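4.3 Clasificación de los cables sueltos en bandejas

Antes de empezar, compruebe que tiene a mano las bandejas del juego Kullotberg. Se venden también por separado con la referencia 742. Las bandejas se colocan en fila al fondo de la mesa, con el lado largo apoyado y sin encajar unas en otras.

1. Retire de la mesa las herramientas de corte y guárdelas en el cajón (véase el apartado 4.1).

2. Asigne un color de cable a cada bandeja y anótelo en la ficha de trabajo. El color de la bandeja no tiene que coincidir con el del cable.

3. Saque los cables de la bolsa y extiéndalos en la parte delantera de la mesa. Saque un solo color cada vez.

4. Busque los dos extremos antes de tirar de nada. Si el cable está enredado, abra primero los bucles exteriores.

PRECAUCIÓN: no tire de un nudo cerrado. El hilo fino se rompe por dentro aunque la funda parezca intacta.

5. Enrolle el cable con la mano, en vueltas amplias, y deposítelo en su bandeja. No hace falta atarlo. Los tramos de menos de 48 mm se desechan.

6. Repita los pasos 3 a 5 con el color siguiente.

7. Cuando termine, pase un paño seco por la mesa y recoja los restos de funda.

Nota: si un cable no se puede desenredar en un tiempo razonable, déjelo en su bandeja tal como está y márquelo en la ficha como «pendiente». Se puede guardar así, pero no se debe mezclar con otro color.

Nota: las bandejas Drinmont del modelo anterior (referencia 447) son más hondas y también sirven – en ese caso, no las llene por encima de la mitad.

4.4 Comprobación antes de guardar

La clasificación se da por terminada cuando no queda ningún cable sobre la mesa y cada bandeja contiene un solo color. Una bandeja vacía no es un error: se reserva para el color que falta por ordenar. En la mesa de la imagen el trabajo está a medias, con el cable verde oscuro enrollado en la bandeja amarillo anaranjado, el rojo todavía enredado en la blanca y el negro suelto delante de ellas. Con el rojo se aplica la nota del apartado anterior; el negro se enrolla según el paso 5 y pasa a la bandeja verde azulada. Las piezas que no sean cable, como los bloques de madera, se guardan aparte en la caja Flelada – nunca dentro de las bandejas.
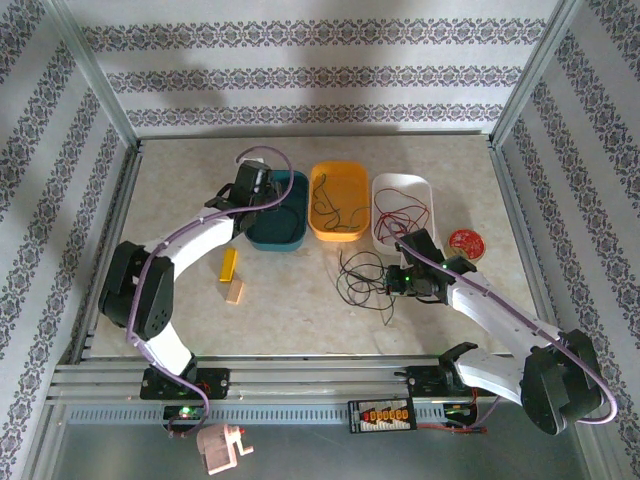
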